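Field Interviewer / Dwelling Lister (two positions)
Wanell Rental and Household Movement Survey

Employer: Plavitz Survey Services
Location: Wanell and the Nasrallah district, with some work from home
Term: nine months, part-time, fixed term
Reports to: Field Supervisor, Wanell office
Closing time: noon on the last business day of November

About the survey

The Wanell Rental and Household Movement Survey measures how often households change address between census years, and how rents differ between newly signed and continuing tenancies. It is a sample survey. Results are weighted to the most recent dwelling counts for the region and published as tables by planning area.

The sample for the coming cycle is roughly 3,000 dwellings. It is drawn in two stages: first a selection of small areas, then a systematic selection of dwellings within each area from a list made on foot. Each selected dwelling stays in the sample for three interviews. The first is done in person at the door. The second and third are done by telephone where the respondent agrees, and in person where they do not.

The survey follows the dwelling and not the household. If the people living at an address move out between interviews, the interviewer contacts the new occupants and starts a new household record under the same dwelling number. Dwellings that are vacant, under construction or used only as a second residence are still visited at each round and coded accordingly. A large share of the interviewer's work consists of establishing dwelling status correctly, and applicants should expect this.

Main duties

Listing
- Walk the boundaries of assigned small areas in the set direction and record every structure that contains, or could contain, living quarters.
- Identify separate dwellings within a structure, including basement suites, flats above shops and laneway houses, using entrances, mailboxes, meters and enquiries with occupants.
- Compare the finished list with the previous list for the area and record the reason for each addition and deletion.
- Mark boundary problems on the area map and send them to the office before sampling is run.

Interviewing
- Deliver the advance letter and make the first visit to each assigned dwelling within the collection window.
- Make repeat visits at different times of day, including evenings, until the dwelling is resolved or the call limit is reached.
- Read questions as worded. Probe only with the neutral probes in the manual.
- Complete the household roster using the usual-residence rules, including the rules for students, shift workers living in camps, and children in shared custody.
- Record rent, utilities included in rent, tenancy start date and type of agreement for rented dwellings.
- Enter a final status code and a short note for every case that does not end in a complete interview.

Case management
- Enter all cases in Eltard, the case management and questionnaire application used by the field unit, and transmit at the end of each working day.
- Reply to edit queries from the office by the end of the next working day.
- Keep paper notes to a minimum and return them to the office for destruction at the end of each round.
- Attend the field meeting held at the end of each round.

Equipment

Interviewers receive a tablet with Eltard installed, a telephone for survey calls, an identity card, a reflective vest and a printed copy of the listing manual. Survey calls and text messages to respondents are made from the issued telephone only. Interview data may not be photographed, forwarded or stored on a personal device.
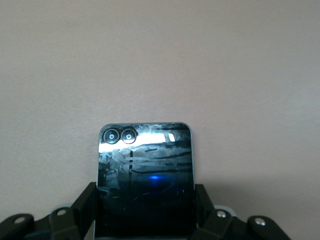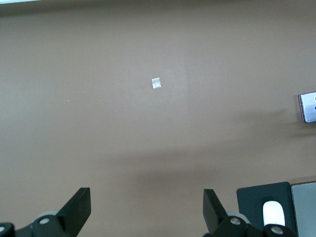
Both devices are encrypted and must be locked when not in use. They may not be left in an unattended vehicle. Loss or suspected loss is reported to the Field Supervisor at once, at any hour, using the number printed on the identity card.

The interviewer's own vehicle is used for travel. A mileage rate is paid from the interviewer's home to the first dwelling, between dwellings, and from the last dwelling home. Parking is reimbursed with a receipt. Fines are not reimbursed.

Hours of work

Hours vary over the cycle. The listing phase comes first and is done in daylight. Interviewing rounds are busier, with most productive contact made between 4:30 p.m. and 8:30 p.m. and on weekends. No visits are made before 9:00 a.m. or after 9:00 p.m. There are gaps between rounds during which little or no work is assigned, and applicants who need an even income from month to month should take this into account.

Interviewers set their own daily route within the assigned area. They are required to record start and finish times, breaks and distance in the time sheet module, and to be reachable by the office during the hours they have entered as worked.

Training

Training is paid at the regular hourly rate and is compulsory. It takes place in Wanell before the listing phase and covers:
- concepts and definitions (dwelling, household, usual residence, tenure)
- listing on foot, with a practice area in the Nasrallah district
- the questionnaire and the neutral probes
- dealing with refusals and language barriers
- confidentiality and the handling of respondent information
- personal safety when working alone

A test is given on the concepts and definitions. Trainees who do not pass may sit it a second time. The supervisor accompanies each new interviewer on the first day of live interviewing and on one later day chosen without notice. A portion of completed interviews is checked by call-back throughout the cycle.

Requirements

Essential
- Completed secondary school, or equivalent work experience.
- Valid driver's licence and regular use of an insured vehicle.
- Ability to read a street map and a plan of lots, and to keep one's place on it while walking.
- Ability to walk for several hours outdoors in ordinary seasonal weather, and to use stairs in buildings without an elevator.
- Clear spoken and written English.
- Availability on evenings and on at least part of most weekends during interviewing rounds.
- A satisfactory criminal record check, paid for by the employer.

An asset
- Previous work on a census, a household survey, a property assessment roll or a meter-reading route.
- A second language spoken in the Wanell area.
- Experience with Eltard or a similar case management application.
- Knowledge of rural road numbering in the outer part of the region.

Applicants who work in property management, rental brokerage or debt collection in the region cannot be considered, owing to conflict of interest. The same applies to anyone holding or seeking elected office in the region during the term.

Confidentiality

Successful applicants sign an undertaking before training begins. It remains in force after employment ends. Interviewers may not interview relatives, neighbours or persons they know well; such cases are returned to the office and reassigned.

Pay

Both positions are paid hourly on the Plavitz field scale, step set according to survey experience. Pay is by the hour and does not depend on the number of completed interviews. Vacation pay is added to each cheque. The current scale is sent to all applicants invited to an interview and to anyone who requests it beforehand.

How to apply

Send a résumé and a covering letter of no more than one page to the Plavitz Survey Services office in Wanell, by mail or through the application form on the Careers page. Quote "Lister/Interviewer, Wanell" as the subject. The letter should state:
- the part of the region where you live
- the evenings and weekend hours you can normally work
- any languages you speak well enough to conduct an interview
- any absences already planned during the nine-month term

Shortlisted applicants will be asked to a meeting at the Wanell office, which includes a short map exercise and the reading aloud of a section of the questionnaire. Applicants who need an accommodation for either part should say so when the meeting is arranged. References are contacted after the meeting and only with the applicant's consent.

Applications received after the closing time are kept on file for replacement hiring during the cycle, unless the applicant asks for them to be destroyed.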